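Lost most of a session to a gripper fault at Onduvside, so writing it down while I remember it.

The hand-held gripper started logging its finger gap wrong after lunch. Pads fully closed, and the log still had them open. No alarm, no error code.

We were on the vanity table task: drawer, tray, booklet. By the time I checked the plots we had 384 runs saved. 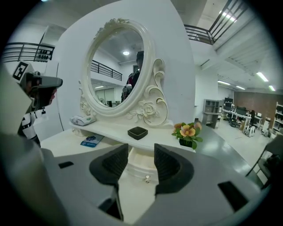 First guess was firmware. Rolled the Tirkgate build back one version. Same drift.

Second guess was the pads. Swapped both. Same drift.

It was the screw holding the encoder magnet. It had backed out a little and the magnet was slipping on the shaft, so the zero moved every time someone squeezed hard.

Went through the runs one by one. 146 are bad and are out of the set. The rest were recorded before the drift shows up.

Threadlocker on the screw now. Also added a close-and-check at the start of each run. If the gap doesn't read zero, it won't record.

If you have the same Ccori encoder mount, check that screw before your next session.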